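My sister keeps asking when she can buy something that empties the dishwasher. She asked again at Thanksgiving last November, waving a wet colander at me like it was my fault (I write about this stuff, so I guess it sort of is). My answer is still the same — not yet, and I wouldn't start saving either.

I do get why people think we're close. The clips look great! Then you spend an afternoon reading what went into one, and it's 3,000 practice runs in a simulator for one chore in one kitchen that never changes. Move the mugs to another shelf and you're back to calling your kids. 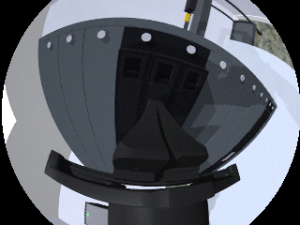

And I'm a fan of simulators, I really am. You can drop a virtual plate all day long and never sweep the floor. But my kitchen has a sticky drawer, a dog and a lid that fits none of the pots, and I'd like to see somebody model that.

Shops are a different story, sort of. A packing place over in Kivstead put in a system called Tirano, and it fills 40 boxes in the time I'd need to find the tape. Great, as long as the boxes are all the same. When a crushed one comes down the line, a person walks over and fixes it, same as before.

So would I pay for a home machine that gets the dishes right 75 times out of a hundred? Nope. I have 16 good plates left and I'm fond of them. Ask me again when it can handle the colander.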